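Category: Help > Electrical Safety Checks > Portable Items

Stilluton Workspace: Portable Appliance Checks FAQ

Which items need to be checked?
Anything with a plug that is used in the building. This covers lamps, kettles, chargers, extension leads and fans. Fixed equipment such as hand dryers and wall heaters is dealt with under the building's own inspection and is not part of this scheme.

How often are checks carried out?
Handheld and kitchen items are checked every 6 months. Desk items are checked once a year, in July. New items need a visual check only before first use.

Can I bring in my own lamp?
Yes, provided it is entered on the register before it is plugged in. Send the make, the fuse rating and the room to Aqeel Rana. Lamps without a readable rating label are not accepted.

What does a visual check involve?
Unplug the item first. Look along the full length of the cable for cuts, flattened sections and tape repairs. Confirm that the outer sheath is gripped by the plug and that no coloured cores are showing. An inline switch should be closed tightly on both sides — a cracked switch body is a fail.

What fuse should be fitted?
Most desk lamps take a 3 A fuse. Kettles and heaters take 13 A. If the fuse does not match the label, report it and leave the item unplugged.

Should the cable be coiled during use?
A short lamp cable may be left loosely looped. Extension reels must be fully unwound under load, as a wound reel can overheat.

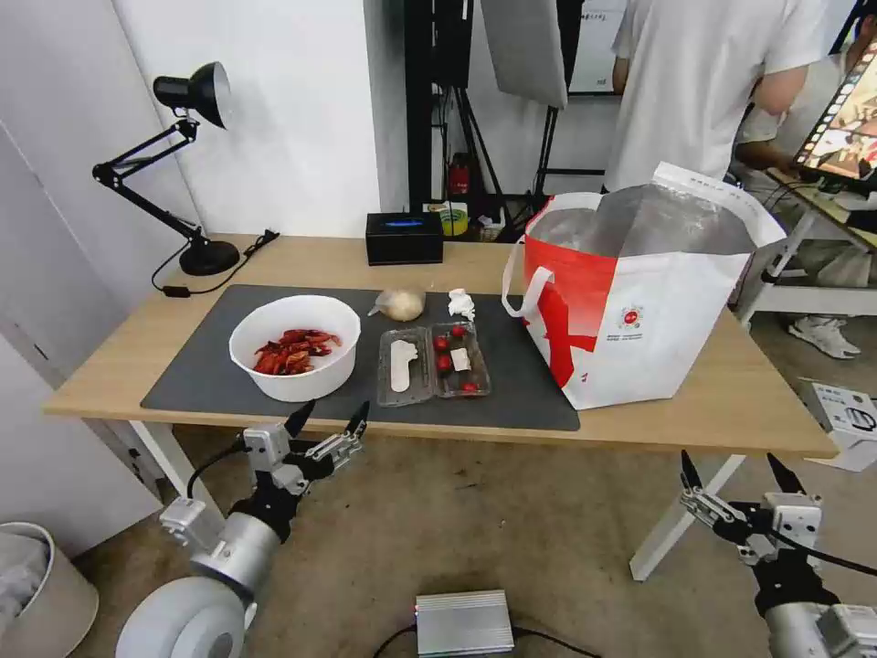 Jointed desk lamp with inline switch, unplugged.

My item failed. What happens next?
It is labelled and moved to the Naqvi store. Owners have 5 working days to collect it. Repaired items must be retested before use.

Who do I contact about a missing label?
Sobia Mohmand, extension 345. Quote the register number if you have it.

Contact the facilities desk | © Stilluton Workspace | Back to top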